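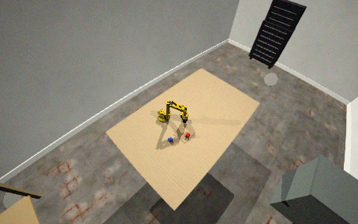 Do-yoon Cheon wrote on the ticket that the demo must run without a person at the keyboard, and he asked if we can still keep it in the program for the open day or if he should print a poster for that corner.

Ticket: Visitor demo stops in the middle of a pick
Product: Lamovari simulator, with Clendum task pack
Site: Ovmont, ground floor, open day room
Opened by: Chiharu Koyama
Priority: High
Status: Resolved, one point left open

Problem as reported

We prepare a simulated pick task for the open day. A visitor presses the start button, the arm should go to the red object, close the gripper and lift. After that the task resets and the next visitor can try. In the rehearsal of Oct 5, 2019 the first runs were good. Later the arm stopped above the table and did not accept any new command. There was no error window. The picture on the big screen was still live and I could turn the view with the mouse, so I think the program itself was not frozen.

What I tried before opening the ticket:

Restart of the task only. No change.
Restart of Lamovari. It works again, but after some visitors it stops in the same way.
Other mouse and other start button. No change.
Other scene from the same pack, with the balls. It also stops, only later.
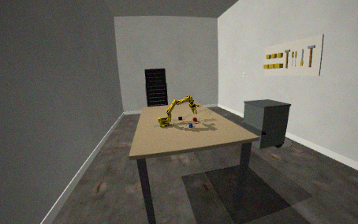 Riku Tsuchiya: Thank you for the clear report. Please send the log from the task pack, not from the simulator. They are in different folders and the simulator log will look clean in this case. Also tell me if the reset is made by the button or by the timer.

Reply from Chiharu Koyama

Log is attached. The reset is made by the timer. We had it on the button at first, but Hwa-young Shin tried the demo as a visitor and she pressed the button two times, which is what everybody will do, so we changed to the timer.

In the log I find the same line each time before the stop:

step 1,999: limit reached, waiting for operator

I did not know there is a limit. I searched in the manual under "limit" and found only joint limits. The joint values in the log are all normal, I compared them with the values from a good run.

Reply from Riku Tsuchiya

The step limit is a setting of the task pack. It is made for training runs, where a person looks at the result and confirms. When the button makes the reset, the step counter goes back to zero. When the timer makes the reset, only the objects and the arm go back, and the counter continues. So your visitors share one long run. I agree that it should be in the manual, and I have written to the people who maintain it.

Please do the following:

1. Close the task, but leave Lamovari open.
2. In the task settings open the page "Session".
3. Set "Counter reset" to "with scene".
4. Set "On limit" to "restart" and not to "wait".
5. Save under a new name. The original file is overwritten by the next update.
6. Load the new file and let it run for a long time with the timer only.

The last step is important – a short test will tell you nothing here.

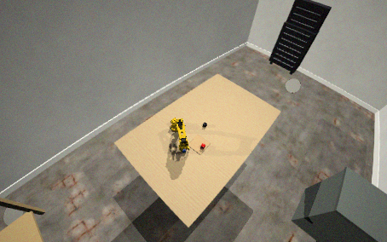

Reply from Chiharu Koyama

I did all the steps yesterday afternoon. Ye-seo Han made the test together with me. We let the timer run through lunch and after it, and the log shows 352 resets with no stop. The line about the limit does not appear anymore.

Two small remarks for other users with the same problem:

The "Session" page is hidden if the task is open in viewer mode. I lost some time with this. You must open the task as editor, change the settings, and then go back to viewer mode for the public.

The new file forgets the camera position. For the visitors it is better to look from the side and a bit lower, so that they see the gripper over the board. From high above, the arm hides too much of the table and people ask where they should look. I saved the side view as the start view.
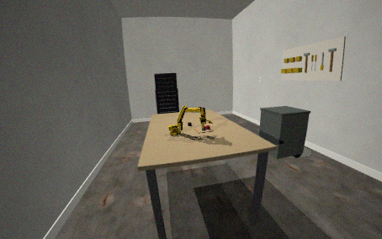 Side view, gripper over the board with the red object

Open point: between two visitors the arm waits eight seconds in the start position. It looks long when there is a line of people. I would like to make it shorter, but when I enter a lower value the field jumps back to the old one. This is not urgent for us. We expect over 74 visitors and the demo can handle this number also with the waiting time.

Reply from Riku Tsuchiya

The waiting time has a fixed minimum in your version. It will be free to set in the November update. I leave this point open and link it to the update, the rest I mark as resolved. Please keep a copy of your session file on a USB stick on the day.

Reply from Chiharu Koyama

Copy is made, and a second one is on the laptop of Ye-seo Han. I told Do-yoon Cheon that the demo stays in the program and that he does not need the poster. He will print a small sheet with "Press once, please" – we put it next to the start button.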